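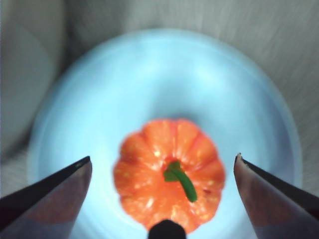 **Are more demonstrations making the policy better?**

Up to a point, and we think we passed that point sometime in August. The set now holds 1,538 accepted episodes. The last 1,000 were meant to carry the improvement promised in the proposal, and I can't show you that they did.

## Where the money went

Most of this period's budget paid for operator hours. Ronja Løken and Han-gyeol Ha did nearly all of the collection at the Seltberg bench, with Ruwan Talukder reviewing episodes the same afternoon. Throughput is fine. The operators are quick, the recording software has stopped dropping files, and the wrist camera mount no longer works itself out of position over a long session. If the measure of this project were episodes per week, I would be writing a happier report.

The measure in the agreement is success on placements the policy has not been trained on. On that, we are behind.

## What we collected

The tabletop set uses small props and shallow dishes. The mini pumpkin on the light blue plate is typical of it: one ribbed, roundish thing with a green stem, and a plate with a low raised rim. We like this pairing for early work because orange on pale blue is easy to pick out from the wrist view. I have come to distrust it for the same reason. A policy that does well with a bright object on a plain dish may have learned very little beyond "go to the orange part," and our training curves would look just as good either way.

Si-woo Sun tested this on Friday by swapping in duller props at the same positions. Out of 20 trials the policy completed 11. With the pumpkin it completed 18. Those are small numbers and I wouldn't hang much on the exact gap, but it goes in the direction I was afraid of.

## Rejected episodes

We threw out 61 episodes during review. The reasons, in order of how often they came up:

- operator paused mid-approach, then corrected
- fingers closed before they were level with the object
- object moved by contact with the rim
- task label didn't match the recording

I am less sure than I was that the first group should be thrown out. Ruwan's argument is that pauses and corrections are what the policy needs to see, because at test time it gets into bad positions and has no example of getting out of them. Ronja disagrees and says hesitant episodes make the policy hesitate. Both have papers to point to. We have kept the raw files, so the question can be settled with a training run instead of another meeting.

## The Kwak labeling tool

The proposal said automatic labeling with Kwak would cut review time in half. It hasn't. It marks the start and end of a grasp well enough when the object is in clear view. When the gripper body covers part of the object, as it often does from the wrist, the end marks drift and Ruwan has to fix them by hand. He now checks every episode, so the saving is close to nothing. I would stop paying for it after the current license ends unless Fillov, who maintain it for us, can show a better result on our own recordings. Their demo used an overhead camera.

## What I don't believe yet

Mastex has asked whether we could skip the second object set and go straight to the kitchen tasks. I understand the appeal. The clips look good, and the arm looks confident in them. But those clips are of things it has seen, on dishes it has seen, under lights we didn't change. I'd want the duller props above 15 out of 20 before moving on, and I'd want someone outside the collection team to choose the positions.

## Next period

1. Stop adding episodes to the pumpkin and plate pairing. We have enough.
2. Spend the freed hours on low-contrast props and patterned dishes.
3. Train two versions, with and without the paused episodes, and report both.
4. Change the bench lighting between sessions and log the setting.

None of this needs extra money. It does mean the episode count will grow more slowly than the chart in the proposal, and I'd ask that the slower count not be read as a slipped milestone. Si-woo will send the trial sheets separately, including the failures.

Sixten Bakke
Seltberg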